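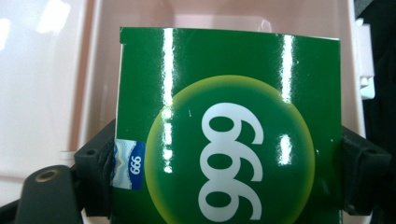 The green 999 box in its new home, the pink bin

Well, I finally did the medicine cupboard! I had been putting it off since before the holidays, and then last week I went looking for one cough drop and three boxes fell on my head, so that was that. Everything came out onto the kitchen table and stayed there through two meals (sorry, family).

My system, if you can call it one, is a pink plastic container for colds and headaches, a taller one for bandages and creams, and an old Bresska cookie tin for the thermometer and all the fiddly little stuff. Flat boxes like the green one go in standing up, like files in a drawer. I used to stack them, and of course whatever I wanted was always at the bottom — now I just flip through with one finger.

Khải Hầu, who wrote in after the last newsletter, suggested putting the month of expiration on a bit of masking tape on the shelf edge. I tried it and I love it! Mine says February, so that's when I go through everything again. The old stuff went into a paper bag for the pharmacy on Stadonach Street, which takes it back at the counter. Ask at yours before you go, because not all of them do.

One thing I got wrong: I bought a set of 16 dividers and used two. They were $9, so no great tragedy, and the rest are keeping my tea bags in line. If anybody wants some, come find me at the Võ Street swap table.

Next time I'm doing the drawer under the oven — send me your lid storage ideas, please, I have far too many lids and very few pots that match them.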